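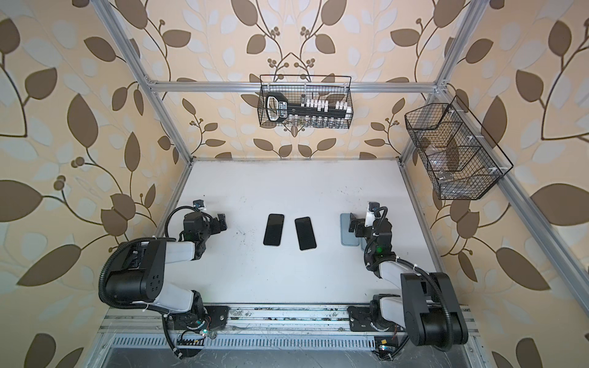 Surface Wear and Small-Part Storage at a Phone Case Fitting Table
Project report, second-year workshop module, Korville

1. Background

Cell phones are put into and taken out of cases many times in repair shops, resale counters and test rooms. The work is simple, but the table it is done on gets little attention. Grit on a table can scratch a screen placed face down, and it can get between the phone and the case. Small parts such as caps and clips are easily lost if they share the table with the phones.

This project looked at one fitting table and the wire baskets used with it. The questions were:

How does a plain white table surface hold up under repeated handling of phones and cases?
Where should small parts be kept so that they stay off the table?
Does a patterned wall behind the table make it harder to see a phone or a case?

2. Table and surroundings

The work surface is white and measures 800 mm by 500 mm. It was bought from Dimitriou as a cut panel and had no coating added by us. It stands between walls on three sides, with silver aluminum bars around the work space. The walls are covered in beige paper with large leaves and small round berries. The paper was already up when the project started, so the third question was added to the plan.

Two wire-mesh baskets hold small items. One hangs from the crossbar at the back. The other is on the right wall, is longer, and has wire partitions. Both are black. The mesh lets the contents be seen without taking the basket down, but dust also passes through it and falls on whatever is below.

The cases used in the trials were slip-on cases, open on the screen side. No flip covers or screen films were included. Stock lists and part bags were kept under the name Wundari, which is the label of the storage system used in the workshop.

3. Method

A fitting was defined as one phone placed on the table, put into its case, pressed at all four corners, and set down again. Removal was logged separately. The planned number of fittings was 200, and all were completed.

The table was wiped before the first fitting and then left alone. Marks were checked at a set time, 4 p.m., under the same ceiling light. Each mark was put into one of three groups:

Speck: loose or stuck, smaller than a pinhead
Smudge: soft edge, comes off with a dry cloth
Scuff: stays after a dry cloth, comes off with a damp cloth or not at all

No attempt was made to count every speck. The right and left halves and the front strip were rated clean, light or heavy.

4. Results: surface

Specks built up faster than smudges. The right half was rated heavy first, and the front strip soon after. The left half stayed at light for most of the trial. The starting position for the cases was on the right, so more sliding took place there. We did not swap the sides, and the effect of position was not tested on its own.

Most smudges came off dry. Scuffs were darker and shorter, and many were in the area where phones were turned while flat on the table. Lifting a phone before turning it left fewer new marks than turning it in place.

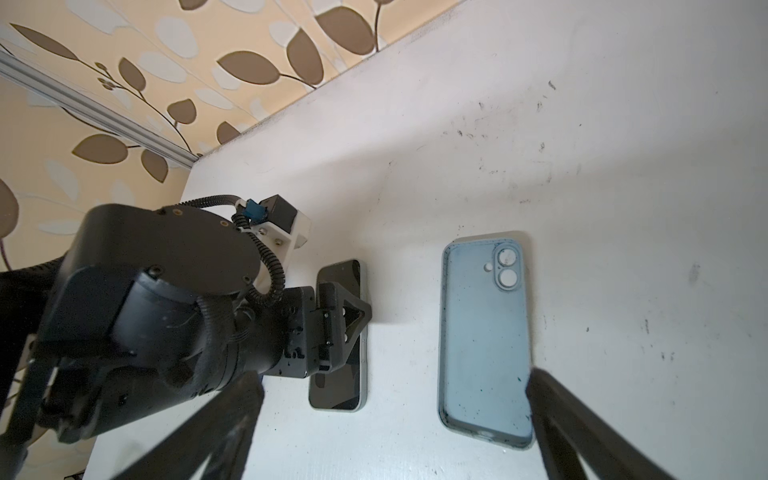 Should the case or the phone be placed on the table first?

Either order works, but we recommend setting the case down first, with its open side up. It can then be checked for grit before the phone goes in, and the phone spends less time on the bare surface.

The cleaning test was short. A dry cloth removed loose specks but moved some of them toward the back edge. A damp cloth followed by a dry one gave a clean rating on the left half and a light rating on the right. A cleaner sold as Zikach was also tried on one corner. It gave no better result than water and left a film that had to be wiped off again, so it was dropped from the plan.

5. Results: storage

The partitioned basket was better for clear plastic pieces. In the undivided one, small items ended up in a row along the bottom and had to be sorted by hand. Clear pieces are also hard to tell apart through black mesh. A strip of white card behind the basket helped at short range.

Long items fit the undivided basket better. A divider spacing that suits caps and clips is too narrow for anything with a handle. Keeping one basket of each type is reasonable for a table of this size.

6. Results: background 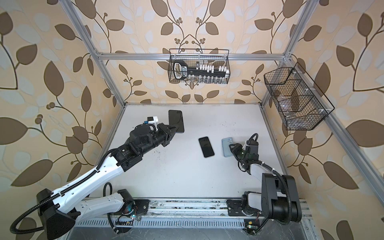

Contrast between a phone and what lies behind it changes with height. On the white table, a dark phone has a clear outline from every side. Once it is raised, part of the outline may fall against the wallpaper, where the leaves are rich brown over a lighter tone. The phone near the back edge is only slightly above the tabletop, tilted upright with its dark screen toward the right, and this was the position used for the comparison. From a viewing distance of about 500 mm, the outline was still easy to follow. A brown case would be a harder test, and none was available.

Light-colored cases were rated easy to see against the brown leaves and less easy against the pale parts of the paper. On the table itself, a light blue case was rated easy and a clear case was rated poor.

7. Limits

Only one table panel was used. The ratings were made by eye, and the steps between clean, light and heavy are coarse. The trial did not look at screen scratches, so the link between specks on the table and damage to a phone is assumed from general practice.

8. Further work

The next group should swap the left and right starting positions and repeat the full run. A thin gray mat should be compared with the bare panel, using the same three mark groups. A solid tray under each basket would show how much of the dust on the table comes through the mesh. The panel has been kept unwashed on the right half so that the scuffs can be compared with those on a new one.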